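Caring for Fabric Table Covers and the Surfaces Under Them

Updated 22/04/2023

A fabric cover protects a tabletop from scratches and light spills, but it also holds grit and moisture against the finish. Most of the damage found under a cover comes from one of these two. The methods given here apply to woven cotton, polyester and blended covers without a rubber backing.

Sizing. Measure the top in both directions and add the overhang twice. For a table used for eating, 8 inches of overhang on each side is enough. For a work table, keep the overhang to three inches or less so that it does not catch on chair arms or drawer handles. Cotton covers should be washed once before hemming, as they can shrink by some 3 percent.

Dry cleaning. Shake the cover outdoors, then go over it with a soft brush attachment on low suction. Brush in the direction of the weave. Crumbs left in the weave are ground in by plates and elbows and will dull the surface in patches.
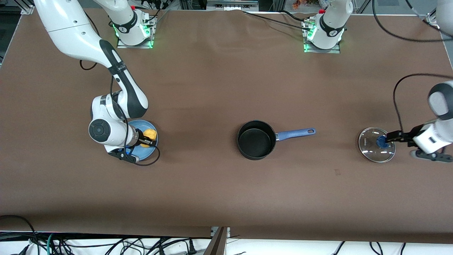

Grease marks should be treated before washing. Cover the mark with cornstarch, leave it for 18 minutes, brush it off and repeat if the powder has turned dark. Work a drop of dish soap into what remains with a fingertip. Do not use hot water until the mark is gone – heat sets grease in polyester.

Washing. Use cool water and half the usual amount of detergent. Dark and mid-brown dyes tend to bleed in the first few washes and should go in alone. Skip the fabric softener. It leaves a film that attracts dust and makes the cover slide.

Creases. Iron on the reverse side while the cloth is slightly damp, starting at the center and moving outward. Creases along an edge usually mean the hem thread has shrunk more than the cloth. Steam the hem, pull it gently to length and let it cool flat.

The tabletop. Lift the cover every seven days and wipe the top with a barely damp cloth. Let it dry fully before the cover goes back on. A newly oiled or varnished top needs longer, and the can will give a curing time – double it if the room is cold.

Storage. Roll covers around a cardboard tube with the right side out. Folded covers should be refolded along new lines each October, or whenever the winter linens come out.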